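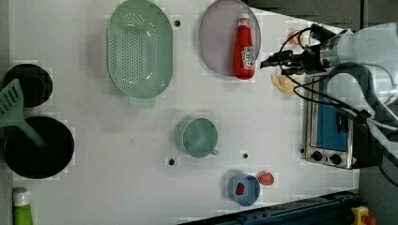 Recording Your First Batch of Kitchen Demos

So you have an arm, a gripper and a policy that needs feeding. Great! This page covers how we record tabletop demonstrations for the Zellcombe set, from layout to upload. Plan on an afternoon for your first batch.

1. Pick one task and write it down

Keep the sentence short. Ours for this batch is "move the ketchup bottle off the plate." Type it into the Kasley task field exactly the same way every time, capitals included.

2. Lay out the table

Put the target object where the gripper can reach it, then fill in around it. Clutter is your friend (really!), so go ahead and add a colander, a mug, some pans and a few toy foods. Save an overhead still before you record anything. That still is your reference whenever something gets bumped.

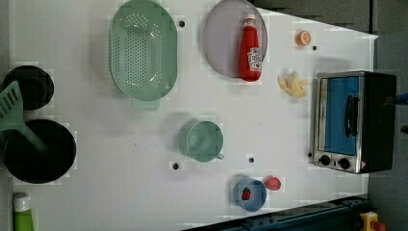 Overhead view of the layout, with the ketchup bottle on the round plate.

3. Warm up, then record

Do a few practice runs with the recorder off. Once your hands feel smooth, start the first episode. We aim for 37 episodes per layout. Move at a steady pace, close the gripper fully before you lift, and return to the home pose before you hit stop.

If you fumble a grasp and recover, keep it! Recoveries are wonderful training data. Tag those episodes "retry" so they can be filtered later. If you have to reach in with your hand, throw the episode out.

4. Shift things between episodes

Slide the target an inch or two and turn it a little. Every fifth episode, move one of the other items too. After 37, change the whole layout and save a new still.

5. Check and upload

Play back the first and last episodes at double speed, looking for dropped frames and a drifting overhead camera. Then run the Fontes checker on the folder. It flags anything shorter than 21 frames, usually a stop button pressed by accident.

The Zellcombe set stood at 1737 episodes in June and is now at 3393. Upload yours to the Stidasico share under a new folder, with the stills alongside the episodes.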